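Folding Day in the Back Bedroom

If you've been following along since September, you know I've been slowly working my way through every piece of cloth in this house. Sheets, towels, curtains, the scary bag at the bottom of the hall closet, all of it. I got the idea from Slamet Krishnan, who runs the Clunden home-keeping page and can fold a fitted sheet so flat it makes me a little mad.

The closets are done (hooray!), the linen chest is nearly done, and now we're into the dark stuff. I left it for last on purpose. Black fabric shows every speck of lint and I didn't want to be picking fuzz off my nice white pillowcases for a week. I do all my folding on a bed, by the way. I know lots of you swear by the dining table, but ours is never clear, and a bed is a kinder height for my back. Big pictures this time, so give them a second to load.

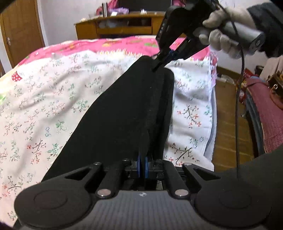
The black cloth in a long, narrow fold across the floral sheet. It's thick and fuzzy, and I spy a few loose threads! 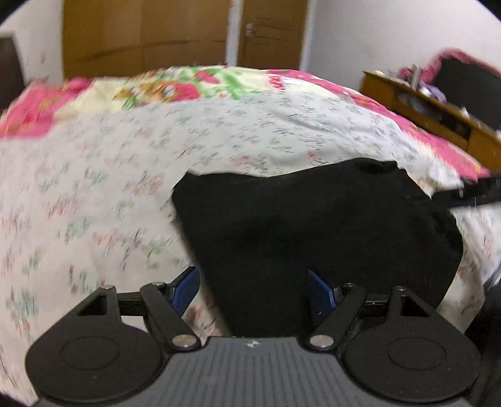 Same bed, black fabric spread wider, with that curvy top edge that makes getting a straight line such a chore.

Photos: Slamet Krishnan / Clunden. Please ask before reposting.

So, a few notes for those of you who always write in wanting the how-to. For a heavy fuzzy cloth I go lengthwise first, always. Get your two long edges to meet, run your palm down the fold, then do it again if you want a skinny strip for a shelf. Thick fabric fights you on the second fold, and by the third it's basically a pillow, so I stop at two and roll it from there. My sister folds hers in 4 no matter what and hers look fine too, I guess (hi, Jen!).

Pulling from both ends helps more than anything. One end in each hand, a gentle tug, and most of the ripples flatten out on their own. If the piece is longer than your arms, get somebody on the other side of the bed. Don't yank! I stretched a perfectly good throw that way last winter and it's been a weird diamond shape ever since.

Loose threads get snipped, never pulled. I keep the little Ostico scissors in my apron pocket for exactly this and I've still managed to lose two pairs.

Several of you asked about the storage boxes in the closet gallery. They're the shallow ones from Khoo, I have six, and they slide under the bed with room to spare. I label the short end so I can read it without dragging the whole thing out. Dark cloth gets its own box with a plain cotton pillowcase laid over the top to keep the dust off.

Still to come: the curtains from the old place in Fultedier, which are enormous and which I've been avoiding, and then the napkins. I have close to a drawer and a half of napkins. We are a family that uses paper towels.

Next gallery: Curtains, part one
Previous gallery: The hall closet bag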